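2018-04-12

Up before six. Rain again, and the gutter on the north side is still dripping onto the step. I called the roofer in Parotdale and got the machine, so I left a message and made coffee.

The main job today was the seed order and the garden plan, both of which I have been putting off. Last year I planted too many zucchini and not enough beans. I went through the notebook and wrote down what we ate and what went to compost. The total spent on seed, soil and netting last year came to 1189 dollars, which is more than I would have guessed. The netting was most of it.

I am going to keep this year under 900. No raised beds, no new hose. The old hose has a split near the tap end but tape has held it since July and it can hold a while longer.
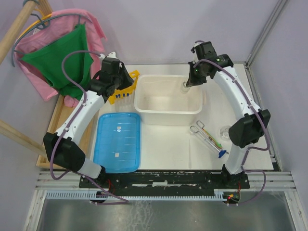

Beans first. I settled on two kinds, a pole bean from Matos that did well along the fence and a bush bean I have not tried. The pole beans can go in the same place with the same strings. Potatoes are harder, as the bed by the shed had scab last year and should rest. I may grow them in tubs. A big off-white plastic bin with rounded corners and a broad rim, the open kind, would hold enough soil for a few plants if I drilled the bottom. The hardware store has bins, but I want to check the garage before I buy anything. Tubs dry out fast in summer, so they would have to sit on the east side where I can reach them with the can.

Lunch was soup and the end of the rye bread.

In the afternoon the rain let up and I walked the plot. The garlic is up, 17 plants in the near row and a gap at the end where something dug. The rhubarb is further along than I thought it would be. The soil is too wet to work – I squeezed a handful and it stayed in a lump. Another week at least.

Then I sorted the seed packets at the kitchen counter. The Lestix lettuce is three years old and I have no idea if it will sprout. I put ten seeds on a damp paper towel in a bag on top of the refrigerator. If fewer than half come up I will order more. The tomato seed from Tirivmont is still good and there are 100 in the packet, so that is one thing off the list.

For starting trays I have the black ones, most of them cracked. A plain plastic tray underneath would catch the drips, and blue or any other color would do.

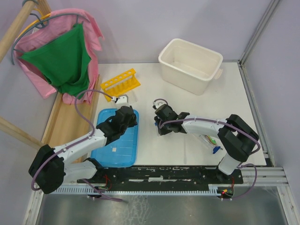
To do tomorrow

Call the roofer again if he has not called back. Mail the seed order. Look in the garage for tubs. Move the rake and the good spade out of the shed before the door swells shut – it was sticking already this evening. Check the lettuce seeds, though it is too soon to see anything.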